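Care and Storage of Cosmetics in the Home
Household Guidance, Muriithi Residents' Advice Service

Cosmetics are among the few household products applied directly to the eyes and mouth, yet they are often stored with less care than cleaning supplies. The following guidance applies to shared and private dressing areas and replaces the sheet issued in March.

Choosing a location

Bathrooms are convenient but poorly suited to long-term storage. Steam from the shower softens pressed powders and encourages mold in sponges and brush heads. A bedroom dresser or a table in a dry room is preferred. Keep products away from radiators and out of direct sunlight, which can cause creams to separate and fragrances to spoil.

Lipsticks and balms should be kept upright with their caps fully closed. Liquid foundation may be stored in a drawer, provided the pump is locked or the lid is tight.

Cleaning brushes and sponges

Brushes used for liquid or cream products should be washed weekly. Powder brushes may be washed every two weeks. Wet the bristles with lukewarm water, keeping the metal collar dry where possible, and work a small amount of mild soap through the hair with the fingertips. Rinse until the water runs clear. Press out the moisture with a clean towel and lay the brush flat, with its head extending past the edge of the counter. Brushes left to dry standing up will draw water into the handle, and the glue will loosen.

Sponges should be washed after each use and discarded when they tear or hold a stain. Allow them to dry in open air before returning them to a case.

Caring for the vanity box and the table

Empty the box completely once a month. Brush out loose powder with a dry paintbrush before introducing any moisture, as damp powder turns to paste and settles into the corners. Wipe the interior with a cloth wrung out in warm water and a drop of dish soap, then leave the lid open for 48 hours. Mirrors should be cleaned with the cloth dampened first; spray applied directly to the glass can run behind it and damage the backing.

Light-colored tabletops show foundation and lip color readily. Blot fresh spills and do not rub. Pay attention to any seam where two sections of a table meet, and draw a soft, dry toothbrush along it before wiping.

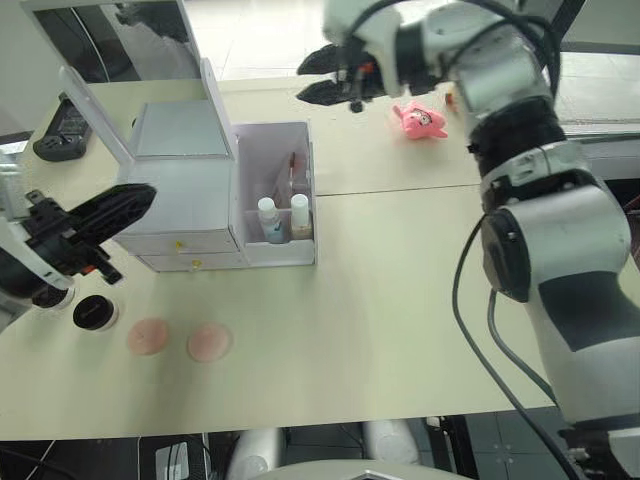
Kirsty Tunstall wrote to us that the monthly schedule is too generous for anyone who uses loose powder every day, and that she wipes her box out each weekend with a barely damp cloth. She also lines the bottom with a sheet of plain paper, which she replaces when it becomes soiled. We have no objection to either practice. Printed or dyed paper should be avoided, as the color may transfer.

Discarding old products

Write the date of opening on a small label and attach it to the base of each container. Mascara and liquid eyeliner should be discarded after three months. Cream products generally last a year. Any item that has changed in smell, color, or texture should be discarded regardless of its age.

Do not add water to a dried mascara. Do not rinse leftover creams or oils down the sink; wipe the container out with a paper towel and place the towel in the household trash.

Questions concerning this sheet may be addressed in writing to Wafula Nyamweya at the Moretcombe office.

Revised August 16, 2026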